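Home | Recipes | Entertaining | Pantry Notes | Contact

A Summer Supper for the Neighborhood

Each June, the residents of our street hold a shared outdoor supper, and this year the planning of the menu has been assigned to me. The following notes are provided for those who intend to cook, and for regular readers of this blog who may be arranging a similar meal.

The supper will begin at 5 in the evening. We expect 34 guests, including children, and the budget for shared ingredients has been set at $251. Bread and rolls have been ordered from Bandico, which supplied them last year and delivered on time.

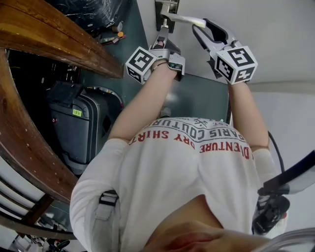

Guests who bring a cold dish are asked to prepare it the night before. Potato salad, bean salad and marinated cucumbers all improve with a night in the refrigerator. Green salads should be dressed at the table - last year two of them were dressed at noon and had wilted before the first plate was filled.

Main dishes will be kept simple. Grilled chicken thighs will be served with a lemon and herb sauce, and a large tray of baked rice with peppers will be available for guests who do not eat meat. The rice may be seasoned with the Dokora spice blend, used sparingly, as it is quite salty. Please label any dish that contains nuts, shellfish or dairy.
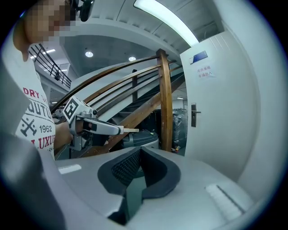 Drinks and Dessert

Iced tea and lemonade will be supplied in the two large Boluvby dispensers. Guests may bring wine if they wish. Dessert will consist of peach cobbler and a plain pound cake - both travel well and can be served at room temperature.

Serving dishes left behind after the meal will be kept on my front porch until the following weekend. The cobbler recipe will be posted separately.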